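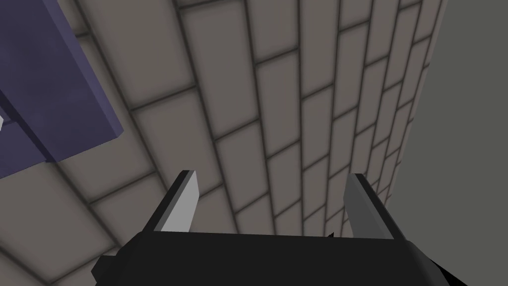 Simulated wrist view, open gripper, tiled wall behind, part of a purple block at upper left.

Subject: Re: [sim-demos] Proposal: collect the Fenda set entirely in simulation
List: sim-demos
Reply to: list

> I'd like us to settle this before September. The Halonen
> scenes load cleanly now, the teleop latency is down to
> where you stop noticing it, and we can collect from two
> stations at once. Compare that with the real bench, where
> we lose a morning every time the wrist mount works loose.
>
> My proposal is that the whole Fenda set be simulated. We
> randomize the wall, the counter and the lights, keep the
> gripper fixed, and let variety in the scenes make up for
> the missing real footage. Wrist view plus one side view,
> same action format as before. Any objections?

Yes, a few.

I spent the weekend stepping through the wrist stream from the trial batch. I'm willing to believe the operators did good work. I'm less willing to believe the recordings teach what we say they teach.

Start with the wrist view itself. In a lot of what I looked at, the fingers are apart, there's nothing between them, and most of the pixels are tile. A policy trained on that has plenty of chances to learn grout lines. You'll say the randomized walls take care of it. Maybe. I looked for the test that shows this and couldn't find one in the Sornach repo. If it exists, please post a link.

> variety in the scenes make up for the missing real footage

Variety in what? Swapping a counter texture is cheap and we do it well. What changes much less is how people approach things. We had 2 operators on the trial, and by the second day I could tell them apart from the wrist path alone. One comes in high and drops. The other slides in low and corrects at the end. Put 14 wall styles behind those two habits and you still have two habits.
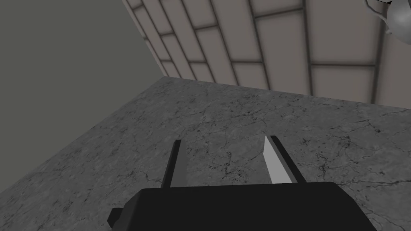
NARNSTEAD, 31 Aug 2020

Adding to the above after rerunning the viewer at the lab this morning. The stone counter has veins and small dark specks in it, and in the wrist view the right finger's pale pad stands out hard against all that gray. It's a lovely cue for where the finger is. Our real pads are scuffed and nowhere near that clean, so I'd want the pad color randomized before we collect anything more. Right now I think it's a constant in the asset file.

Same complaint about the idle stretches. We keep every step, including the ones where the arm hangs over bare counter while the operator makes up their mind. Those go in as demonstrations. I'd trim them or label them, and I don't much care which, but the loader has to know the difference.

> same action format as before

Fine by me, though "before" logged commanded gripper width and not measured width. Please log both.

What would change my mind: hold out 9 scenes nobody has trained on, run the trial policy in them, then run it on the real bench with no tuning in between. Post all the failures, not a picked set. If the bench numbers are anywhere close I'll drop this and help collect.

Until then I'm against going all simulated. Keep the real bench booked, even for a small share of the set. And fix the wrist mount, please. It's been loose since spring.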